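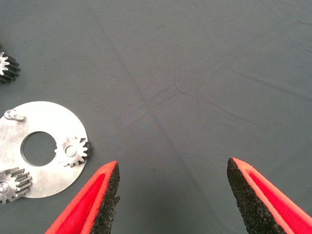 Student Team at Siltier Technical College Moves Gear Assembly Project Into Second Term

Students in the automation program at Siltier Technical College have begun the second term of a project in which a robot arm is taught to assemble a planetary gear set. The project, known on campus as Bidside, brings together 19 students from the mechanical and controls tracks and will run until the program's open house in May.

The assembly task was chosen by the program faculty at the start of the academic year. A planetary gear set requires several small gears to be seated on a carrier plate so that their teeth will mesh with those of a central gear. Students who assemble one by hand usually turn a gear slightly with the fingertips until it drops into position. The arm must find that same position through a combination of camera images and small corrective movements.

During the first term, the class worked only on picking up single parts and setting them down again at a marked location. Each student group wrote its own routine for approaching a part, closing the gripper and confirming that the part had been lifted. The groups then exchanged routines and tested one another's work, a step that the college has made a regular feature of its laboratory courses.

The second term is devoted to the placement of gears on the carrier. Parts are laid out on a cloth work surface, and the wrist camera is used to locate them before each attempt. Students are required to keep a written log in which every attempt is recorded along with the starting arrangement of the parts. An attempt that ends with a gear tilted on its pin is entered as a failure, even if the gear can be pressed down by hand afterward.

"The log is the part of the course that students complain about in the fall and rely on in the spring," the department said in its notice to families. "It is also the first thing the visiting reviewers ask to see."

The class is divided into 3 groups. The first is responsible for locating parts in the camera image, the second for motion and grip, and the third for checking finished assemblies and maintaining the logs. Students change groups halfway through the term, so that each will have held at least 2 of the roles by the time of the open house. Laboratory sessions are held in the afternoon in the Gouveia Building, where the automation program shares space with the machining courses.

Gear sets for the project were provided by Zerier, a local supplier of drive components that has also offered to host the class for a plant visit in April. The sets had been withdrawn from the company's stock of demonstration units. Light wear on the parts does not affect their use in the course, according to the department, and students in the machining courses have been asked to inspect them between sessions.

For the open house, the class will attempt 15 consecutive assemblies before visitors. The department has not set a required number of successes. Grades will be based on the logs, the written procedure and an oral presentation by each group — the public run itself carries no points. Visitors will be able to examine the parts and assemble a gear set by hand at a separate table.

Work on the project will continue through the spring recess for students who wish to attend. The laboratory will be open in the mornings during that period, and students must register with the department office in advance. Safety glasses and closed shoes are required of everyone entering the robot area, including visitors.

The automation program is a two-year course of study leading to an associate degree. Applications for the entering class are accepted through June, and no earlier experience with robots or programming is required. Prospective students may observe a Bidside laboratory session by arrangement with the department office in the Gouveia Building.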